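Brarkar Laundry and Linen Help
Frequently asked questions: folding and storing sweatpants, fleece and other soft items

This page covers folding, sorting and storage for customers of the Brarkar wash-and-return service and for anyone using the Mukex storage bags. Questions on billing and pickup times are handled on the account page.

Which items does this page apply to?

Sweatpants, joggers, track jackets, fleece throws and plush microfiber cloths. Shirts, dress pants and anything with a pressed crease are on a separate page.

What surface should I fold on?

A bed is acceptable for most households. It is wide enough for a full leg length and can be reached from at least 2 sides. Pull the top blanket flat first, because a ridge underneath transfers to the garment. A table gives a sharper fold but is usually too narrow for adult sweatpants laid at full length.

Does a fleece blanket cause problems as a folding surface?

It has one advantage and one drawback. The pile grips fabric, so a leg stays where it is put. The same pile can leave fibers on dark clothing. If lint shows on black pants, fold them on a cotton sheet instead, or go over them once with a lint brush before they are put away.

How do I fold sweatpants?

Close all zippers. Lay the pants on their back with the waistband away from you. Smooth each leg from the hip down. Fold one leg over the other so that the outer seams meet. Fold in half from the ankle to just below the waistband, then in half again. Thick fleece-backed pants stop at the second fold. Thin ones will take a third.

My folds slide open in the drawer. What is wrong?

Usually air is trapped in the legs. Press from the waistband toward the ankle before the first fold. If the fabric is slippery, tuck the ankle end into the waistband.

How should pants with a side stripe be handled?

Use the stripe as a guide. When it runs straight along the outer edge, the leg is lying square. When it curves across the front, the leg has twisted and should be turned before folding. Wash striped pants inside out. Do not iron directly on a stripe unless the care label permits it.

Are metal zippers a concern?

Open metal teeth snag fleece and microfiber in the wash and in the drawer. Close zippers before washing, and fold so that the zipper lies on the inside. Do not pack an exposed zipper against a plush item.

Can fleece blankets and microfiber cloths be washed together?

Yes, on a cool cycle with no fabric softener. Softener coats the fibers, and microfiber absorbs less after repeated use of it. Keep both away from cotton towels, which shed lint.

How do I restore flattened pile on a blanket?

Shake it out, lay it flat and brush in one direction with a soft brush. Swirl marks are only pile lying in different directions. They do not indicate wear.

How many items fit in one bag?

The Mukex flat bag is listed at 3,060 cubic inches. Fill by thickness, and stop when the zipper needs force to close. Do not use a compression bag for fleece you plan to use within the month.

What is the item limit on a Brarkar order?

Households may send up to 50 pieces per order. Shared accounts, such as the Janjua building account, have a combined limit of 2,000 pieces per quarter. A pair of pants counts as one piece.

Where can I find the December instructions for blanket storage?

They have been merged into this page. The only change is the advice on softener, which previously covered microfiber alone.
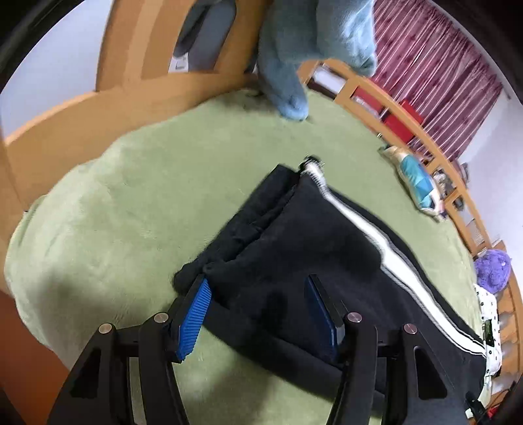 Drornstead, 23rd February

Note on picking up and moving sweatpants

Black sweatpants on a light green fleece blanket, with a fold of the fabric pinched. A small pinch at one edge moves only the part nearest to it, and the rest of the garment drags. To reposition a whole pair, hold it at the waistband and at one ankle, lift clear of the blanket and set it down again.

Should bunched fabric be pulled flat?

No. Pulling stretches knit fabric along the leg. Lift the bunched section, let it drop, then smooth it outward with a flat hand.

Do light creases need ironing?

Not on fleece-backed fabric. Hang the pants by the waistband overnight. Creases left after that can be treated with steam at the lowest setting, keeping clear of any printed or bonded trim.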